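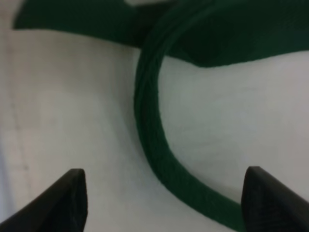 Every list of laundry tips tells you to throw a cup of vinegar in with a canvas tote to "lock the color." I don't buy it. I washed 19 bags over one May, with and without, and the dark trim bled the same either way.

Cold water does help. So does spot cleaning the bottom seam first, where the onion skins end up.
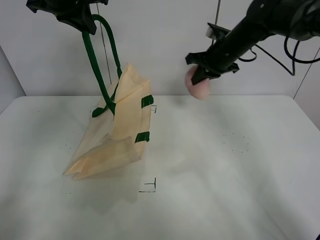 Skip the dryer too, whatever the label says - mine from Godia lost over an inch in one go. Ankica Nikolaidis swears by freezing hers overnight to kill the smell. I tried it for 5 nights and got a cold bag that smelled of leeks. Baking soda, left in for a day and shaken out over the sink, did more.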